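Simulated arm won't close the microwave door, class project due in April
Posted in Robotics, School Projects

Marianna Cieślak
Hi all! My partner and I are doing the kitchen task for our intro robotics class, all in simulation (team name Stunton, don't ask). The arm is supposed to push the microwave door shut. We trained on 40 demos we recorded ourselves, and out of 21 test runs it closed the door in 13. In the other runs it parks the gripper just under the opening and sort of hovers there till the run times out at 300 steps. Is that a data problem or are we doing something dumb? Our instructor says "look at your starts" and I have no idea what that means.

vultlow
more demos. always more demos

Carré
I'd guess your instructor means the starting poses. When we did this one last year, every demo began with the arm in nearly the same spot, so once it drifted low it had never seen how to get back out. Record a handful where you begin with the gripper too low on purpose, then swing wide around to the outside of the door and push from there. Also check that you randomize how far open the door is! Ours was always at the same angle and we didn't notice for weeks. Before you record anything new, save the last step of each failed run and look at them side by side, it's boring but it helped us a lot.

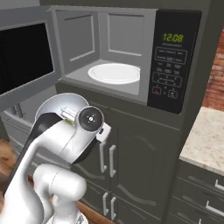
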